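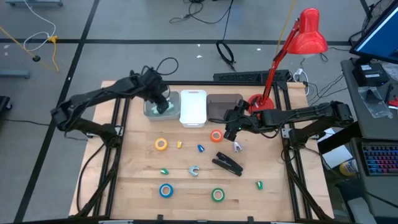

Step 2: Sort before you scrub

Tip everything out first, even if you think you know what's in there. I do toys that can get wet in one pile, anything with batteries in another, and bits of card or paper well away from the sink. Pull off any stickers now (a blob of cooking oil left on for 30 minutes loosens the gum a treat).

Step 3: Wash

Warm water, a squirt of washing-up liquid and an old toothbrush for the corners. Plain wooden blocks don't want a soak! I made that mistake with my niece's set and they went all furry, so now I just wipe them with a well-wrung cloth and stand them on end. 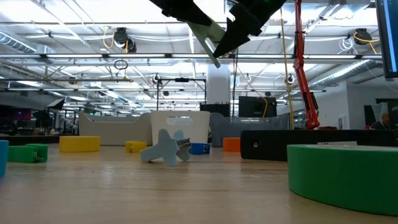 Give them a good gap between each one and turn them over before bed. My friend Yuk-lan swears by the airing cupboard, but mine cracked in there, so I stick to a shady windowsill.

Step 4: Put it all back

Leave the lids off overnight. If a block still feels rough in the morning, rub it lightly with fine sandpaper, going along the grain, and wipe off the dust.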